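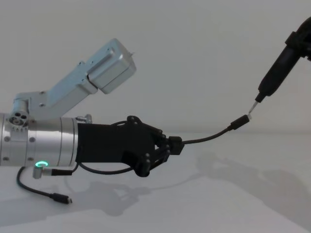 Trustitz repair evenings to run through the summer

2026-06-28

The monthly repair evening in Trustitz, which began last fall with two folding tables and a borrowed kettle in the back of the old Urban bakery, will carry on right through the summer after all. Zdeňka Říha, who started the whole thing when her own radio gave out, had planned to close up until the cooler weather came back, but so many people stopped her on the street to ask about July that she gave in (quite happily, by the look of her).

"I thought everyone would be at the lake," she said on Thursday's usual errand round the square, a bag of lamp cords over one arm. "Then a gentleman I had never met handed me a toaster outside the post office, and that was the end of my vacation plans!"

The evenings are simple enough. You bring something that has stopped working, you sit down beside a person who knows a bit about such things, and the two of you open it up together. Lamps, mixers, radios and sewing machines are the regulars, along with a good many toys. Last month 40 households came through the door and 26 of them went home with something that worked again, and one went home with somebody else's umbrella, which Mrs. Říha would dearly like to see returned.

Marek Doležal, a retired electrician, looks after anything with a plug. Iveta Šťastný takes the clothing and the zippers, and she has lately been teaching a small group of teenagers to darn, with wool left over from her mother's cupboards. Her pupils have become rather competitive about it, and there is talk of a sock display in the bakery window.

The town has agreed to lend 12 more chairs, and the hardware store Sistik is giving a box of fuses, screws and glue to replace what has been used up since winter. Anyone with spare hand tools in decent shape is warmly invited to drop them off, though please, no more paint cans, as the shelf is full and the door to the pantry no longer closes.

The July evening starts at six and goes on until the coffee runs out. There is no charge, but a jar stands by the door for parts, and a plate of something sweet is always welcome on the long table. Larger items such as washing machines can't be taken in, but Mr. Doležal will gladly talk them over with you if you bring a picture and the model number.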